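Irkholm floral duvet, queen size: three months in
Reviewed by Veronika Rüegg

I paid $85 for this after reading a lot of glowing comments, most of which seemed to be written the day the box arrived. Anybody can love a duvet on day one. I wanted to see how it held up, so I waited until March to write anything.

The listing promises "hotel loft" and a filling that never shifts. I'd call the loft decent. The filling shifts. By the second week I had a fat corner at my feet and a thin patch over my shoulder, and shaking it out works for a night or two. My old Zwahlen cost less and stayed put for 9 years, so I don't accept that this is just what duvets do.

The print I have no quarrel with. Navy, slate blue, brown and tan on white, and it doesn't look like a hotel lobby or my grandmother's curtains.
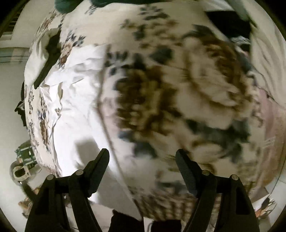

The Irkholm bunched up, with the white sheet to the left. The flowers are denser in some parts than others.

Making the bed is a chore. The thing is bulky and likes to twist, and because the pattern is scattered it's hard to tell which way is up until you've already spread it out. A tag on the bottom edge would fix that. Mine came without one.

Washing: it says machine washable, and it did fit in my machine, barely. Drying took most of an afternoon on low. The colors came out fine. The lumps took 11 minutes of punching to break up, and I still find one now and then.

Would I pay full price again? No. At half off, for a guest room, maybe.

Rating: 3 out of 5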